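Kitchen check before the noodle evening, with my comments
12/06/2019
By Dace Koppel 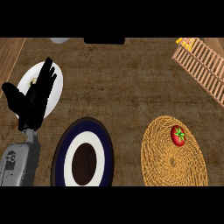

I wrote this list in March for our cooking evenings at Wirken, and now I have gone through it again before we cook noodles for 18 people. The kitchen is small and the pots are big, so most points are about hot water and about who stands where. Food goes out on white oval plates, like the one on the brown table, and these are long, so please carry only two at one time.

1. Stove and gas
Burners light at first try: OK.
Gas valve closes fully: OK, but it is stiff. Use the whole hand.
Comment: the left back burner is weak. Put only the sauce there.

2. Big pots
Handles tight: one is loose on the 40-liter pot. I tightened it, please check again on the day.
Water not higher than the mark inside.
Comment: two persons for draining, always. Last time Lepik drained alone and the steam came to his face. He was fine, but he was scared.

3. Noodle machine (Wulter)
Clamp holds on the table edge: OK.
Rollers clean, no old dough: NOT OK. I found dry dough on the inner side. Brush it, no water.
Comment: long sleeves must be rolled up. I don't want to repeat this to everybody.

4. Knives and boards
Knives sharp: 5 are good, the small one goes for sharpening.
Wet cloth under each board.
Separate board for raw pork.

5. Fridge and fillings
Temperature inside: 5 degrees C, good.
Filling covered and with a label.
Comment: somebody left the shrimp without a lid in the fridge. I threw it away.

6. Floor and exits
Floor dry near the sink: there was flour and water together, very slippery. Cleaned.
Back door opens from inside: OK.
Fire blanket on its hook: OK.

7. Allergies
Ask every guest for egg, wheat, sesame and shellfish.
Comment: about 8 guests did not answer my message yet. Rice noodles are ready, they get their own pot and own tongs.

Still open: loose handle, dirty rollers, small knife. I will look at these again in the morning before we make the dough.

Recent on Nudel
Egg noodles with a hand machine
How I store dried noodles
Broth from chicken backs
What to do with dough that is too soft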